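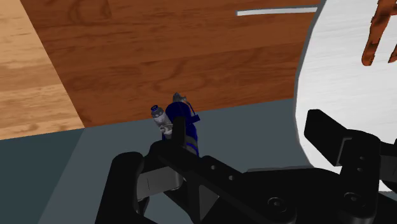

How many people does one Bandside pass cover?
Each pass covers one person for both nights of the festival, camping included.

Bandside is back at Clastberg this April, and we can't wait! The weekend pass gets you into all 2 nights of house, techno and drum & bass, plus the late sessions in the Irida tent (last year's closing set there is still being talked about). Haddadin is the big outdoor stage by the lake, and it has a brand new sound rig with enough low end to reach the back of the hill.

Your pass is a fabric wristband, posted to your door. Keep it on from the first night to the last – the gates can't swap a cut one.

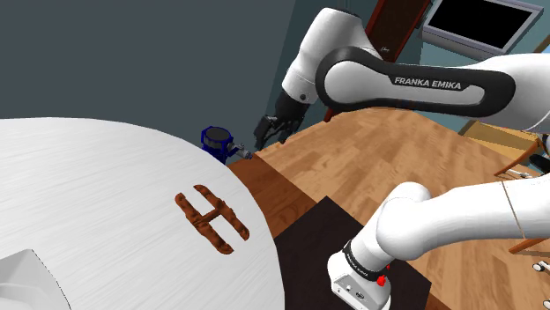
Brown letter H on a round white table

Weekend pass with camping
Item number: 3177
Ages: 18 and over
Pitches: 600, for tents only
Posted from: 30th January
Parking: sold separately, item 1639

Camping opens at noon on the first day, and the walk from the field to Haddadin takes around ten minutes. There are hot showers this time, and the breakfast stalls stay open until the music starts again. Bring boots, bring earplugs and bring the friend who always says they're too tired – they'll be dancing by midnight.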